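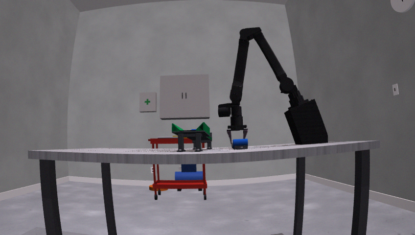

The Manipulation Research Group at the Hastel Institute is seeking adult participants for a study on how people judge the grasping behavior of simulated robots. The study supports Pudum, a method that lets a robot arm decide when its fingers are well enough placed to close on a part and when it should back away and try again. All trials are carried out in one simulated workroom, where a black arm mounted on a long table reaches down to a blue cylinder with its two fingers on either side of it. Participants will be shown moments of this kind and asked whether they would allow the gripper to close.

Earlier work in the Trirkach project trained the method on 3000 simulated grasps scored by computer alone. The scores proved useful for simple approaches but agreed poorly with expert opinion when parts were held in fixtures or placed close together. The present study will collect human judgments on these harder cases and compare them with the output of the method. 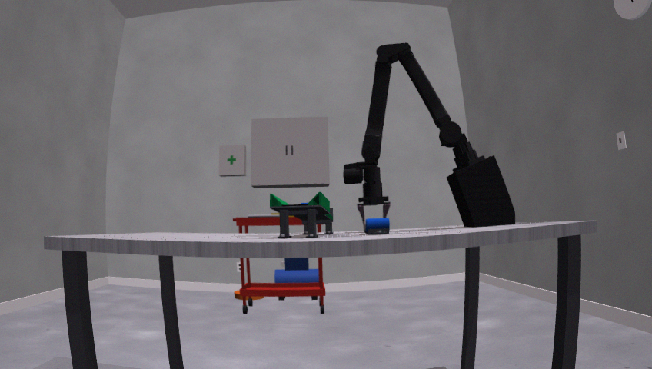

Each participant will attend 2 sessions at the Li Building, scheduled in October or November. The first session consists of instruction and practice. In the second, participants rate grasp attempts on a scale from 1 to 5 and, where they give a low rating, mark the part of the approach that concerned them. Some attempts are presented from more than one viewpoint, including close views from near the gripper — these are rated separately. 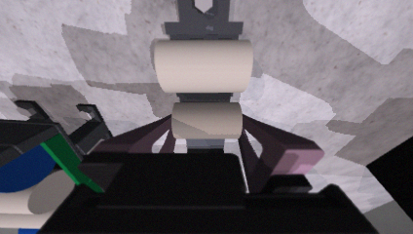
Image credit: Manipulation Research Group, Hastel Institute / Pudum simulation

Applicants must be 18 years of age or older, have normal or corrected vision, and be able to read instructions in English. Experience with robots is welcome but is not required. Persons who took part in the Trirkach rating trials are not eligible.

Participants receive payment at the end of each session. Participation is voluntary, and a participant may withdraw at any time without giving a reason. Ratings are stored under a code and will be reported only in group form.

To apply, complete the interest form available from the Li Building front desk or on the study page of the Institute website. Please state your preferred month and whether you are available before 2 p.m. Applications will be accepted until the end of September. Selected applicants will receive a consent form and directions to the building by email.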